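Vestimbridge Property Crime Reports: data card

Version 3

Read this before you use the numbers

The set holds 4000 reports of burglary, package theft and car break-ins filed with the police in Vestimbridge. It gets passed around as a record of crime in the city. It is a record of paperwork. Plenty of people who lose a package never call anyone, and plenty of people with insurance call about things they would otherwise let go. Keep that in mind before you draw a map.

Where the rows come from

The department puts out a public log as a running text page. Zorari, a small scraping tool, pulls the entries and splits them into columns. An earlier copy was put together by hand by the Raudsepp project, and those rows are marked "R" in the source column. The hand-typed rows have better addresses and worse times. I have not found a good way to square the two, and I don't trust anyone who says they have.

Columns

report_id: the department's own number. Some get used again when a report is amended.
reported: month and time of day the call was logged. This is when someone noticed, which for a vacation burglary can be two weeks late.
offense: the label the officer picked. See below.
block: street and hundred block. No house numbers.
taken: free text, lightly cleaned.
value: dollar loss as claimed by the owner. Treat it as a claim.
status: open, closed, cleared or unfounded.
source: Z or R.

What "cleared" means

Less than you'd hope. A case can be cleared by an arrest, but also when the owner stops returning calls or the prosecutor passes on it. The log doesn't say which. If you publish a clearance rate from this file, please say that somewhere near the top of your chart.

Known problems

1. Offense labels changed in January. "Theft from porch" used to be its own label and is now folded into "larceny, other." The sharp drop in porch thefts after that is a filing change – the press release that took credit for it did not mention this.

2. The Wandside neighborhood looks bad in every version. It also has the only walk-up report desk outside downtown. I would want to see those two things pulled apart before calling it a hot spot.

3. Jewelry and small metal items are described in whatever words the owner used. "Gold" may mean gold, gold plate or gold color. Don't use the taken column to estimate losses by material.
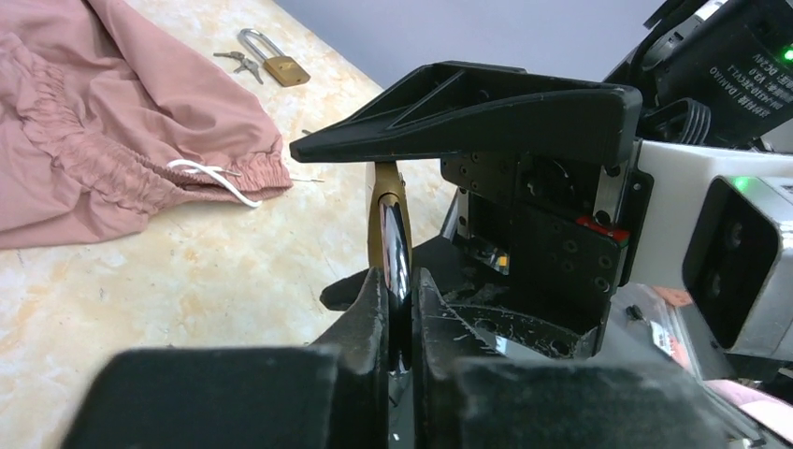

4. Block names were matched to map points by software. Streets with an East and a West half sometimes land on the wrong one. The match score was dropped before I got the file, so I can't tell you how often.

Cleaning

All 3 steps are in the script folder: remove exact repeats, strip phone numbers and names out of the free text, and put times into one format. Nothing was filled in. If a cell is blank, it was blank in the log. The name stripping is a word list and will miss unusual names, so report any you find and I'll pull the row.

Please don't

Train a model on this to predict where the next break-in will be. It will learn where people file reports and send more patrols there, which will bring in more reports. I've seen two demos of that and neither had an answer to it.

Changes

Version 3 added the source column and fixed the midnight bug, where calls with no time were logged as 12:00 a.m. Charts made from older versions showed a midnight crime wave. Those calls now have a blank time.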